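4 Setting up the season file

Planix Sideline keeps play scripts, practice periods and player grades in one season file. Complete this section before the first practice of the season. The steps assume that the program is installed and that you have signed in with a head coach or coordinator account.

4.1 Creating the file

1. Open the Season menu and choose New.
2. Enter the team name and the season year. The year cannot be changed once the roster is loaded.
3. Choose the rule set. The rule set controls the play clock, the hash mark spacing and the overtime format.
4. Press Save. The status bar shows Season Open.

Note: a season file holds up to 500 plays, including special teams. Plays copied from an earlier season count towards this limit.

4.2 Loading the roster

1. Export the roster from your registration system as a comma-separated file.
2. Check that the first three columns are shirt number, surname and position, in that order.
3. In Planix, choose Roster, then Load, and select the file.
4. Correct any line marked in the error list. A shirt number may be given to no more than 2 players, and they must not be in the same unit.

Caution: loading a second roster replaces the first. Grades already entered against removed players are deleted and cannot be recovered.
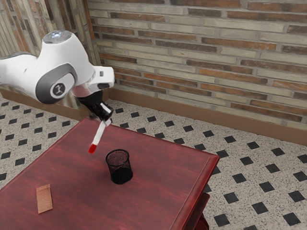
Fig. 4-1. Arm with marker, red tip, over the table.

4.3 Building the call sheet

1. Choose Call Sheet, then New from Template. The Brostow template sorts plays by down and distance; the Sial template sorts them by field zone.
2. Drag plays from the library into the sections. A play may appear in more than one section.
3. Set the personnel group for each play. Plays without a group are left out when the sheet is printed.
4. Mark the opening script with the S key. Scripted plays print first, in the order in which they were marked.

Tight ends who line up in the backfield should be entered under the H code — the blocking report does not pick them up otherwise.
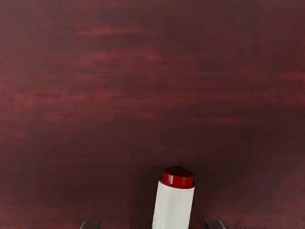 5. Press Check. The program lists plays whose formation does not match the personnel group.
6. Print the sheet at 90 per cent if it is to go in a wrist holder. At full size the right-hand column is lost.

4.4 Sharing the file with staff

1. Choose Season, then Share, and enter the access code of each assistant.
2. Set the right to View or Edit. Position coaches need Edit to enter grades.
3. Ask each assistant to sign out and in again.

Note: accounts created on the Briltanberg server before July 25, 2021 use the old code format and must be renewed first. See error 133 in the list of messages.

Caution: do not change the call sheet while another user has it open. The later save overwrites the earlier one without a warning.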